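Julio, cuaderno del coche 9

Sesión de tarde en Hovland, cuatro tandas. Apunto lo del eje trasero antes de que se me mezcle con lo del mes pasado.

Salimos con el reglaje base que dejó Krystyna: barra trasera en la posición blanda, alerón un punto por debajo del máximo, presiones de siempre. En la primera tanda Tyra se queja de subviraje en la entrada de la curva 3 y de que el coche se le va de atrás al abrir gas en la 7. Lo segundo ya lo decía en Unport. Lo primero es nuevo.

Segunda tanda: 2 mm menos de altura delante, sin tocar nada más. Mejora la 3, la 7 sigue igual. Los datos dan 257 km/h al final de la recta, lo mismo que antes, así que por ahí no perdemos nada.

Tercera tanda: precarga del diferencial un paso abajo. Tyra dice que ahora puede acelerar antes, pero que en frenada fuerte el coche se mueve. En la telemetría se ven correcciones de volante en las tres frenadas grandes, sobre todo en la última. No me gusta para carrera con el depósito lleno.

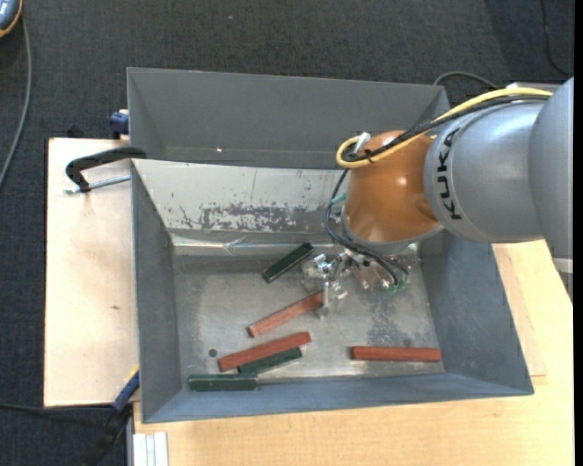 Cuarta tanda: devuelvo la precarga a su sitio y ablando un clic el rebote trasero. De todo lo probado es lo que mejor equilibrio da. Las temperaturas de goma detrás quedan más parejas entre el hombro interior y el centro. El desgaste no lo puedo valorar con tan pocas vueltas.

Frenos: pastillas Indine delante, juego nuevo. Pedal largo en las dos primeras vueltas y luego bien. Purgar de todas formas antes de Hosov.

Motor: el contador de la unidad marca 2674 km. Krystyna quiere estirarlo hasta 200 km más y cambiarlo después de Hosov. Yo lo cambiaría antes, porque la presión de aceite en la 5 baja un poco más que en la sesión anterior —poco, pero baja—. Queda pendiente de hablarlo los dos con la gráfica delante.

Cosas sueltas:

- El sensor de altura trasero derecho da saltos a partir de la tercera tanda. Cambiar el conector y, si sigue, el sensor.
- Tyra pide el volante un poco más cerca. Probar con el separador corto.
- La radio se corta entre la 5 y la 6. Ya pasaba el año pasado.
- Falta copiar la cuarta tanda al disco común.

Para Hosov salgo con el reglaje de la cuarta. La pista tiene menos agarre y más baches en la zona lenta, así que llevo preparados los muelles traseros blandos por si hacen falta —montarlos solo si Tyra vuelve a quejarse de tracción—. La altura delantera hay que revisarla allí, con los pianos de la chicane puede que tengamos que devolver esos 2 mm.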